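Fifteen days with the Lesik and I still wipe my own table

I should say first that I wanted to like it. I have a flat in Linduvport with one decent table in it, and Jakine were offering the Lesik tabletop helper on a trial: 15 days, free delivery, send it back if you don't get on. The full price is 3000, so it seemed wise to find out before we were married.

The sales page promises "an extra pair of hands". It has one hand. I mention this only because the monthly plan, at 27, is described as covering both.

My real complaint, though, isn't the arm. The arm is fine. It picks up a cup the way my aunt picks up a stranger's baby, and it puts it down again somewhere close to where you asked. My complaint is everything you must do to your home before the thing will agree to work in it. The setup booklet has 97 pages, and very few of them are about the robot. They are about you. Your table is too shiny. Your lamp is in the wrong place. Have you thought about moving the window?

Then there is the matter of surfaces. Every helper of this sort sees the world through a camera, and cameras, like toddlers, are easily taken in by anything glossy. A person looks at a bright streak on a smooth panel and thinks "light". It takes us no effort at all, and we have never once charged for it.
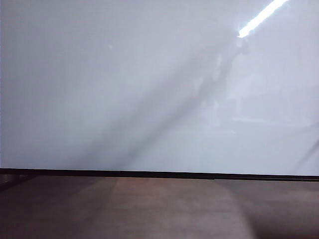
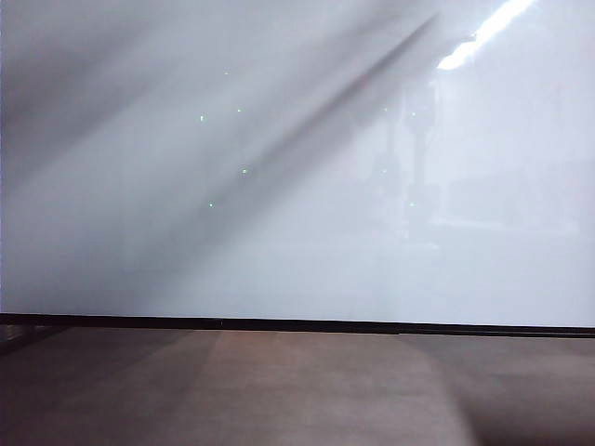
A pale panel, a brown tabletop and a long white streak of light, in both.

Jakine's answer to glare is to sell you a mat. The mat is extra. If the mat doesn't help there's a hood, also extra, and I'm told on the support line that a "room visit" can be arranged, at which point I began to suspect that the robot was the cheap part.

I tried the Baumgart back in July, as it happens, and that one had the opposite manners. It asked for nothing, accepted any table, any lamp, any hour, and then dropped a spoon on the floor with total confidence. I sent it back too, but with some affection. The Lesik would never drop a spoon. The Lesik would stop, blink its little status light and wait for me to draw the curtains.

What annoys me is how these things get reviewed. The write-ups all tell you how much it can lift and how fast it turns, and hardly any say how long the owner spent getting the room ready for it. I would like that printed on the box in large type. Minutes of human fussing per cup moved. I'd pay for a robot that scored well on that, even an ugly one.

If you have a dull table, steady light and nothing better to do before breakfast, the Lesik may suit you very well. Mine went back on the last day of the trial. The mat, I have since learned, can't be returned once unrolled, so it's under the bread bin.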